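Subject: Re: [skarham-growers] Storing apples through the winter

> We picked up to 300 pounds this year off the old trees and I'd like to
> keep some past January. Last year most of mine went soft by Christmas.
> I had them in the garage in plastic tubs with the lids on. Is it worth
> buying the Zemix crates, or will anything do? Also, can they share
> space with the potatoes?

Anything with air gaps will do. I have four of the Zemix crates and they stack well, but the slatted boxes the Derese market throws out work just as well and cost nothing.

The closed lids were probably your problem. Apples give off moisture and ethylene, and in a sealed tub both build up. Leave the lids off, or drill holes in the sides.

Temperature matters more than the container. Mine sit between 32 and 40 degrees in the north corner of the cellar. A garage swings too much unless it is insulated. Put a cheap thermometer in there for a week before you move anything.

Sort hard before you store. Any fruit with a bruise, a missing stem or a wormhole goes in the kitchen pile. Wrap the keepers one by one in newspaper and check them every couple of weeks.

Keep them away from the potatoes. The gas can make potatoes sprout, and the apples pick up an earthy taste. If you only have one room, put the potatoes at the far end and open a vent.

The same goes for the kitchen. Ripe bananas also give off ethylene, so if you want apples on the counter to stay crisp, give them their own bowl.

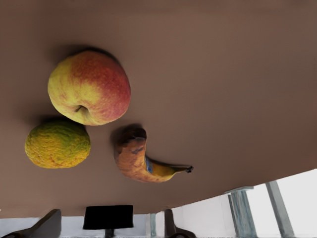
Apple, citrus and banana on a brown tabletop.

Early varieties won't keep whatever you do. If your old trees ripen in August, make sauce. The Stedent trees at the top of the lane ripen in October, and I was still eating those in March.

I have 12 spare boxes in the shed if you want them. They need a scrub first.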